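Linel's new drawer tray has a slot for the tongs, too

I've wanted to send this one out since October. Our five-compartment cutlery tray is finally ready, and it's white, simple and easy to live with.
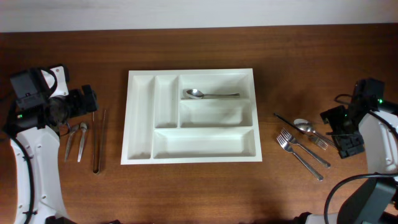
SKORACH – Jan 24, 2019 – Hi, I'm Haris Jurić, and I look after kitchen goods at Linel. My own drawer was a mess for years, so this launch makes me very happy! The tray is plastic, with a raised rim and a wide compartment for whatever you can't find a home for.

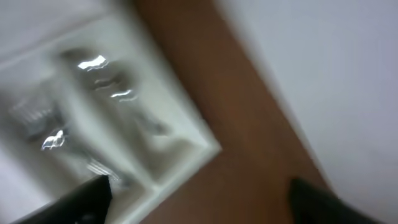
How I'd fill it

Start with the spoons, I say. Mine go in the top right, with the forks right underneath.
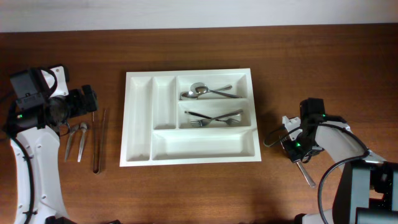
Teaspoons can take the short slot – or the wide one, if you own as many as my colleague Velimir Softić does. We made 2,185 trays for the first run, and 509 are already spoken for.

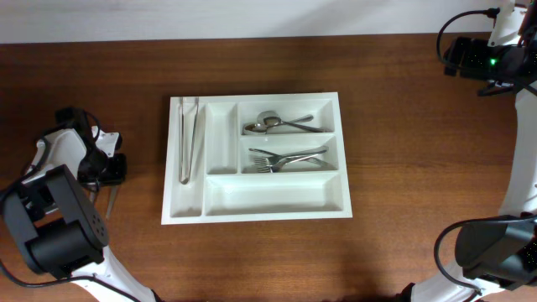

Tongs fit nicely in the long slot on the left (my favorite part). Stores can order in boxes of 50, and Boris Karagiannis on our sales desk will happily send you 2 to try first.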